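Filed under: Workshop Tips > Hobby Robotics > Training Data

Recording good pick-and-place examples at home
by Khrystyna Dovhaniuk

My first set for the bottle task was 299 episodes and I threw out 55, which left 244. Most of the bad ones came down to setup.

Pick one task and write it as one sentence. Mine is "put the bottles in the box." If an episode doesn't match the sentence, delete it the same day.

Clamp or tape the base before you start. A base that creeps half an inch over an afternoon will spoil everything recorded after lunch.

Tie the servo wires back with enough slack for the wrist to turn all the way.

Change the bottle positions between episodes, and turn some of them around. Leave the box in one spot for the first hundred or so, then start moving it.

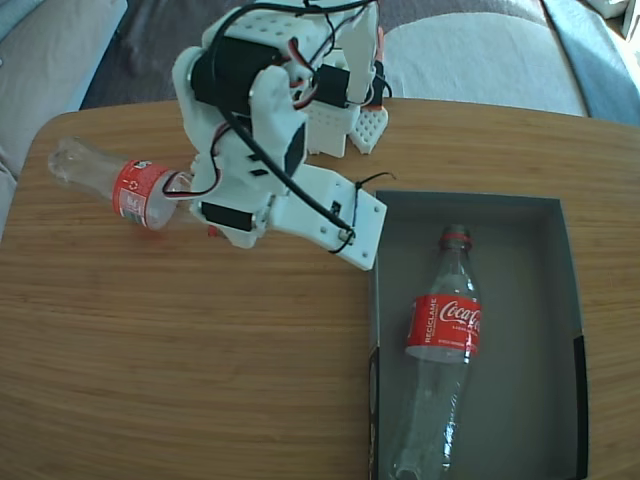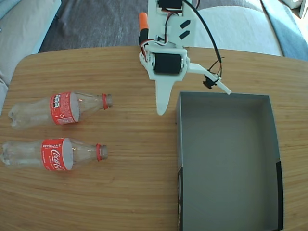

Bottles and box on the table, gripper closed on a bottle in the first picture and open in the second.

Clear plastic is hard on cameras. Leave the labels on and close the blinds if the sun hits the table.

Move slowly and don't stop halfway to think. Pauses get learned too. If you fumble a grasp, finish it and tag the episode "retry."

Take a break every 7 minutes. Check the disk before you sit back down.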